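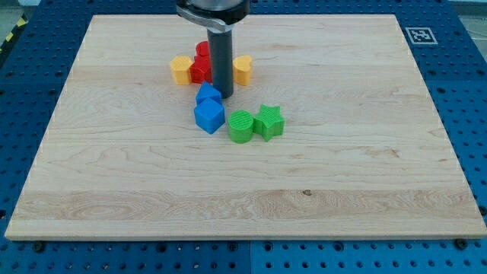 Vudard Tabletop Cell, Model 301
Setup and care

Home > Cells and fixtures > Tabletop cells > 301

The 301 is a single-arm sorting and placing cell built on a perforated base plate. It ships with the arm mounted, the tool fitted and the base plate leveled at the factory. The work board, block set and printed marker are packed separately. Assembly on site requires one person and a set of hex keys.

Work board

The board is light-colored wood and rests directly on the base plate. Place it with the end-wood band facing the operator side. Fit the front hardware finger tight, square the board against the hole rows, then tighten in small steps, alternating left and right. Overtightening bows the board and shifts the height of its center. Check with a straightedge in both directions before running the cell.

Small knots and dark streaks are normal and are not grounds for replacement. A knot that stands proud of the surface should be sanded flush. Do not oil or varnish the board. Glossy finishes reflect the overhead light and disturb block detection.

Marker

The square black-and-white marker lies flat on the base plate beyond the back right corner of the board. Its position is stored in the cell file. If it is moved, peels or becomes scratched, replace it and run Locate Marker from the Service menu before any other routine. Wipe with a dry cloth only.

Block set

8 pieces, 3D printed, in red, yellow, blue and green. Shapes include a cube, a cylinder, a heart and a five-pointed star. The ridged surface is left as printed. Brush dust out of the ridges monthly. Discard any piece with a chipped lower edge, as it will rock when set down and be reported as a failed place.

Tool height

Recheck after every board change, tool change or collision stop.

1. Clear all blocks from the board.
2. Set speed to 3 percent.
3. Jog the tool to the center of the board and lower it until a feeler gauge drags lightly under the tip.
4. Save as Z Board.
5. Repeat at all four corners. If the readings disagree, loosen the board hardware and reseat before saving.

The tool must hang straight down. A tip that leans will strike neighboring blocks when it descends into a tight group. Correct lean at the tool flange. Do not correct it in software.

Floor marking

Yellow and black striped tape marks the edge of the table area. Replace worn sections before returning the cell to service.

Spare parts

Work board, predrilled: 301-B
Block set, 8 pieces: 301-K
Marker, pack of 3: 301-M
Feeler gauge: 301-G

Orders over 70 units of any one part are quoted separately. Service contact: Tiziana Dal Bello, Skastcombe office.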